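Build Instructions Are Part of the Product

Any organization that publishes source code makes a promise, whether or not it intends to. The promise is that a competent person, starting from a clean machine, can turn that code into a working program. In too many projects the promise is kept only for the people who already work there. It is the position of this column that a project whose build instructions fail should be treated as a project whose tests fail, and that a release should wait until they are repaired.

The case of Juntunen is typical. The library is well designed and its maintainers respond to reports within a day. Its build page, however, lists 20 steps, of which 8 assume a directory layout that was dropped two major versions ago. The page names a compiler version that can no longer be downloaded from its original location. A newcomer who follows the text exactly will reach step 10 and stop there, with an error message that refers to a missing header and offers no further help. 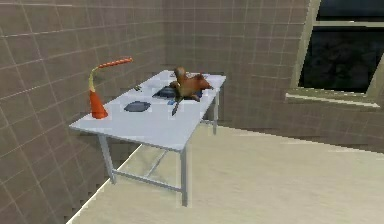

Table and tiled corner, simulated room.

Maintainers usually reply that the automated build passes. This is true and beside the point. The automated build at Juntunen runs in a container prepared years ago, with every dependency already in place. It shows that the code compiles on that container. It says nothing about the page a stranger reads, and the stranger is the one who was invited to contribute.

The cost is easy to overlook as it falls on people who leave no record. A developer who spends an evening on a broken setup rarely files a report. Most assume the fault is their own, particularly if they work on Windows and the instructions were plainly written by someone who does not. Employers carry a share of the cost as well. At Noltano, new engineers were told to set aside up to 48 hours before their first successful build, and this figure was repeated in the onboarding guide as though it described the weather.

There are better examples. The Flurnon project keeps its build instructions in the same repository as the code and extracts the commands from the page itself. Each night those commands are run on a bare installation of every supported operating system. If a command fails, the page is marked as broken and the next release is held. The arrangement is not elegant – the extraction script is fragile, and it dislikes footnotes – but the instructions work, and contributors say so.
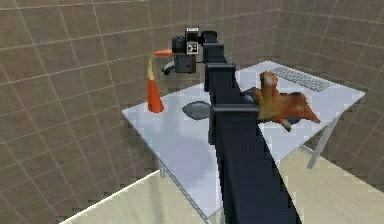
Marit Sjögren wrote to object that a rule of this kind punishes small projects, which have neither the machines nor the hours to test on three operating systems every night, and that some would simply delete the page. The objection is a serious one. A project with two maintainers cannot be held to the standard of a funded foundation.

The answer is to narrow the promise. A small project may state that it supports one operating system and one compiler, and test only that. Endolent does exactly this. Its page opens with a single sentence naming the platform on which the steps were last run, followed by the date of that run. Users of other systems know from the first line that they are on their own, and several have since contributed pages of their own, each with a named owner.

What should not continue is the present habit of listing every platform and checking none. Projects that accept outside contributions should adopt a written policy on build instructions by the end of January. The policy need not be long. It should name the person responsible for the page, the systems covered, and how often the steps are run from a clean start. Where a covered system fails, the release should be held until either the code or the page is corrected.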